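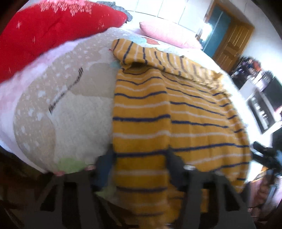

Bed-making: can a machine do it yet?

Short answer from my house - not the way I'd like. Rongrong Tan wrote in to ask whether she should wait for a bed-making robot or just teach her kids, and I'd say teach the kids!

Knit blankets are the hard part. They stretch wherever you grab them, so the stripes on a yellow one like this go all bendy the moment it's folded back, and a gripper has to guess where the real edge is. Add a big plush toy and a ribbed pillow and you've got a proper puzzle (for me too, before coffee).

Until then, my 2 habits:

Toys off first, pillow last.

Pinch a knit by the folded edge with both hands wide apart, and lay it down instead of tugging. Tugging leaves a bulge in the middle.

Next up, towels - I have more hope there.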